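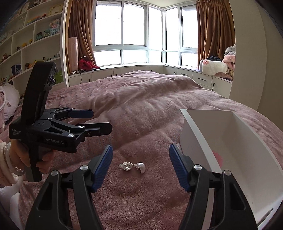 Dusty-pink plush blanket, shown on a large bed.

Stedon Plush Bed Blanket

The Stedon plush bed blanket is part of the Wustwood bedroom range, supplied by Trostau to homes, guest houses and student residences. It has a smooth, fuzzy surface and is intended for use as a top layer over a made bed or as a light cover for daytime rest. The dusty-pink shade is held in stock throughout the year. Other shades may be requested when placing an order.

Customers are asked to remove earrings, bangles and other small items before sleeping, as clasps and posts may catch in the pile.

Care
Machine wash at 30 degrees Celsius on a gentle cycle. Do not bleach or iron. Creases left by folding may be eased by shaking the blanket out and smoothing it by hand. The blanket should be washed separately for the first 2 washes.

Ordering and returns
Orders are sent from the Ngata warehouse within 5 working days. Unused blankets may be returned within 30 days in their original packaging. Residences requiring more than 4 blankets should contact the Trostau sales office for a written quotation.

Share this page (5)
Comments (2)

This site uses cookies to remember the contents of your basket. Accept | Cookie settings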